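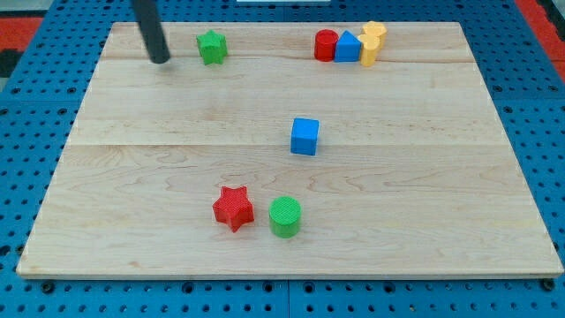
Figure 4. Maple board with loose blocks, ready for a sorting round.

Section 3: Setting Up the Board and Blocks

Now for the good part! Once the board is down and the blocks are out, the Brekura set is ready for play, and you can have a first round going before the kettle boils. Read this section through once, then keep the booklet nearby for the first few rounds.

3.1 Placing the board

1. Clear a flat, steady surface. A table, a workbench or a patch of hard floor will do. The board in Figure 4 is on a perforated, pegboard-style surface, and any firm base is fine.

2. Lay the board down with the smoother face up. Run your palm across it first. The seams between the planks should feel flat under your hand.

3. Press on each corner in turn. If the board rocks, slide a folded sheet of paper under the low corner and press again.

4. Turn the board to suit the players. It doesn't have to line up with the table, and a slight angle is often more comfortable for a child who reaches across with one hand.

Note: Maple varies a lot from board to board. Swirls, streaks and changes of color are part of the wood. We love the streaky ones.

Caution: Lift the board with both hands and clear the blocks off first. A cylinder rolls a surprisingly long way on a kitchen floor.

3.2 Putting out the blocks

For a first round, use a small mix of shapes and colors. Cylinders, stars, a cube, a triangular prism and a hexagonal block make a lovely starter group, in red, blue, green and yellow.

1. Tip the blocks onto a towel, then move them to the board by hand. Dropping them straight onto the maple leaves dents.

2. Stand the cylinders on end.

3. Set down the stars. They can lie flat or stand upright, and standing ones are harder to pick up neatly, so save those for players who want a challenge.

4. Push a few blocks together until they touch. In Figure 4 the red cylinder is right up against the blue triangular prism, with the two yellow pieces next in line. A tight group like this is a terrific test of careful fingers!

5. Leave at least one block on its own with open wood on every side. The blue cube does this job in the figure.

6. Put a pair near the front edge with a small gap between them, as with the red star and the green cylinder.

Note: Copy the figure as closely or as loosely as you like. The round works with any layout that has a cluster, a pair and a loner.

3.3 Playing the first round

1. Choose a rule before anybody touches a block: by color or by shape.

2. Start with the loner. It gives everyone an easy first move and settles which hand they want to use.

3. Work through the pair next. If you are sorting by color, the star and the cylinder in Figure 4 part ways here. If you are sorting by shape, they part ways too – which younger players find very funny.

4. Finish with the cluster. Lift one block without nudging its neighbor. A nudge means the block goes back and the turn passes on.

5. When every block has a home, mix them up and sort again by the other rule.

Tip from Ronja Björklund, who tested the layouts with her own family: let the players argue about the hexagonal block. Half the table will want it with the cylinders, and the talk that follows is worth more than the tidy result.

3.4 Cleaning and putting away

1. Wipe the board with a barely damp cloth, following the grain, and dry it right away.

2. Brush the textured faces of the blocks with a soft, dry toothbrush. Crumbs love those little grooves.

3. Store the board flat. Leaning it against a wall for weeks can make it bow.

Caution: Do not soak the board or put it in a dishwasher. Keep it away from radiators and sunny windowsills.

For games with two teams, go on to Section 4.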